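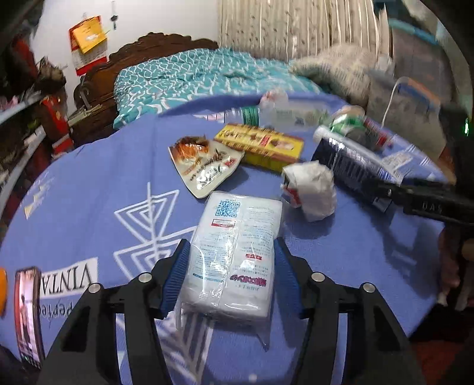 Build the gripper before you build the arm

People who start a robot at home nearly always start with the arm. I did it too. I spent most of a winter on an arm with 4 joints and then bolted a cheap claw to the end of it in one evening. The arm moved well and the claw could not pick up a packet of crackers without crushing it.

I think the order should be reversed. Make the gripper first, put it on a handle, and use it by hand for a few weeks. You will learn more from that than from any amount of joint tuning.

The main reason is that your own arm is already very good. When the gripper is on a handle and you miss, you know the fault is in the fingers or in the way you came at the object. When it is on a homemade arm, the fault could be anywhere. Comfort Ofori and I lost two weekends at the Usholm workshop chasing a wrist problem on her build. The wrist was fine. The finger pads were too smooth.

Pads are where I would spend the time. Soft ribbed ones forgive a lot. Shiny plastic wrap is hard on any pad, and so are pouches that change shape when you squeeze them. A wooden block tells you very little, and I don't know why so many build guides still use one. Use what is in your kitchen cabinet. Use things with loose wrapping and things that roll.

I would also work on an ordinary table with a cloth on it. A cloth slides and bunches up under the fingertips, and a bare bench hides that from you.

Maribel Nina disagrees with me. Her view is that a hand-held tool lets you cheat, because you correct with your wrist without noticing, and then the arm can't do what you did. She is right that this happens. Her own gripper, the Kirnholm, went through nine versions on the arm and she says each one taught her something. I would answer that each one also cost her a teardown. Changing pads on a handle takes me 2 minutes.

The other complaint I hear is that a gripper on a stick isn't a robot. That's true, and it doesn't bother me. Mine has made 546 pickups in my notebook so far, with the misses written down next to them. The arm is on a shelf and I will get back to it when the misses stop being the same three kinds.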